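Niltach robotics club puts its grippers to work on the laundry

2025-04-18

There are not many after-school clubs where the room goes silent over a towel, but that was how it went at Niltach last week, when the student robotics club opened its doors for a look at this year's big project.

The club is teaching a robot arm to handle cloth: picking it up, hanging it, taking it off a hanger again and, if all goes to plan, folding it. The students do the job themselves first, using a hand-held gripper with a camera on it, and the recordings are then used to train the arm. They call the project Komeo, and the arm itself goes by Omeo (the name won a club vote by a mile, and the younger members have already drawn it a face).

Cloth is a lovely problem and a horrible one. A block stays the shape it was when you left it. A towel slides, bunches up and hides its own corners, and the arm has to cope with every version of that. So the club needs a lot of recordings! The target for the year is 4,000, and by the open afternoon the tally on the whiteboard stood at 3,195. On a good afternoon two pairs can get through 12 usable ones each before somebody needs a biscuit.

Afia Mahama leads the recording team and has strong views on speed. Going too fast spoils the take, she told visitors, and going too slowly teaches the arm to dither. Her own hanger runs are now the ones new members watch on their first day, and it is a treat to see how steady they are.

Nkrumah Amegashie looks after the training side, where the less visible work gets done. His group goes through every recording, throws out those where the cloth was dropped, and runs the rest overnight on a computer the club put together in October. The first version of the trained arm could find a towel and then did very little with it. The present one closes on the edge more often than not, and there was a proper cheer on the open afternoon when it lifted one clear of the table at the third go.

Visitors were allowed to have a try with the hand gripper too, and the queue went out of the door. It is harder than it looks. You have to squeeze gently, keep the cloth between the two soft orange pads and remember that the camera sees only what is in front of it, so waving to your friends is no help at all.

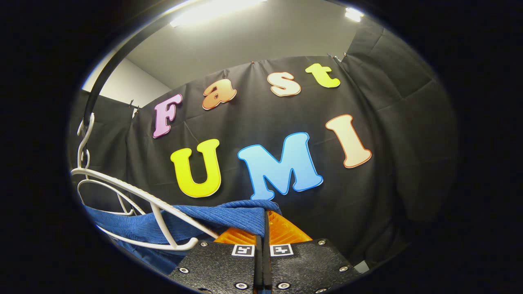 Dirk Leemans wrote in afterwards to say that his daughter had come home and gone straight to the airing cupboard to practise with the kitchen tongs, and could the club please run a session for parents, as he had not got a single corner right and would like another chance.

A session for parents is now being talked about for after the regional schools' contest, where the club will enter Komeo in the household tasks class. Teams get one arm, one table and a pile of cloth they have not seen before. Entry costs 400, and the club has already raised it with a cake sale and a sponsored sock-pairing evening.

New members are welcome at any point in the term, and no coding is needed to start. Ask for Francine Lavoie at the front desk, and bring an old towel if you have one to spare, the more colourful the better.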